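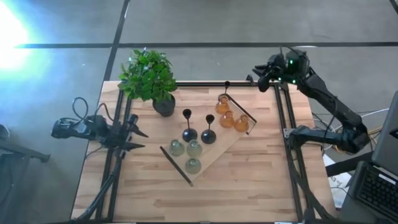

Jul 28, 2023

Long day, sore shoulders, and I smell like coffee and solder. But we got past 436 good episodes on the tray task, so I'm writing this with my feet up and no intention of opening the laptop again tonight.

The tray is Eirlys's baby. She wanted something with glass in it, because everything we collected in May was blocks and sponges, and the policy got very good at blocks and sponges and hopeless at anything with a neck. So now it's vases, orange at one end and green at the other, with the black candle holders in between, and the arms are supposed to sort and move them around without a domino disaster. I was against it. I said so in the meeting, and I'd like it on record here that I was wrong, because it's the most fun I've had teleoperating since I joined Liltov.

The trick with the vases (took me all morning to get it) is to come in at the neck a little slower than feels natural and then let the fingers close before you start thinking about lifting. If you rush it, the vase swivels and you end up chasing it. Fasil picked that up in maybe ten minutes and then sat there being modest about it. His demos are so smooth. Mine look like somebody parallel parking. Radomír says that's fine, he wants a mix of styles in the set, and he doesn't want the model to think there's only one right way to reach for a thing. I choose to believe him and not take it as a kindness.

The candle holders are another story. You can't grab them by the foot, it's too wide, and the stem is so thin that the grippers close nearly all the way and you lose the feel of whether you've got it. I dropped one from a hand's width up and it rang like a bell. Everybody turned around. It was fine, not a mark on it, but I marked the episode as a failure with a note, as per the rules. Bořivoj reads every single note, which I only found out today when he quoted one of mine from last week back to me over lunch. It said "left arm went for a walk." I have to be more careful what I type in there.

We also had the plant argument again. Shahram wants it moved after every batch so the background doesn't stay the same, and Eirlys wants it left alone until the first 500 are done so she can compare runs properly. I'm with Shahram, mostly because I like the plant and it gives me a reason to handle it. They settled on leaving it for now and moving it for the second half, and then the two of them spent another half hour on what counts as "moved." Is turning the pot moving it? I went and got a sandwich.

Afternoon was slower. The right arm threw a fault after we'd been going for a while, and Fasil had to home it and we redid the calibration, and then the logger had quietly stopped writing one of the camera streams, so 12 episodes are no good. Twelve! And two of those were mine and they were my best of the day, really clean, hand the orange one over, set it down, back off. Gone. Radomír was very nice about it and wrote a little check script on the spot that yells at you if a stream goes quiet. It played a duck sound. I asked him to keep the duck.

The thing I keep chewing on is resets. For every demo there's me putting the vases back afterward, and I've noticed I always put them back the same way, greens bunched up in their little triangle, oranges crowded together at the other end. I don't mean to! My hands just do it. If I'm doing that then the model's going to learn my triangle. So for tomorrow I want to try the random layout cards Wetano used on their kitchen set – Eirlys has a copy somewhere, she thinks – and just do what the card says, even if it looks ugly.

The full target is 1245 for this task, and Bořivoj put it up on the whiteboard in enormous digits, which was meant to be motivating. We have a lot of vases ahead of us. Baek was asking whether they can have the first batch early for a training run, and I guess that's up to Radomír, but I'd love to see what it does with my parallel parking.

Also, note to self: do something about those cables on the right side. I step over them all day and one of these times I won't.

Need to buy milk. Need to call Mom back. Bring the good headphones tomorrow, Fasil hums.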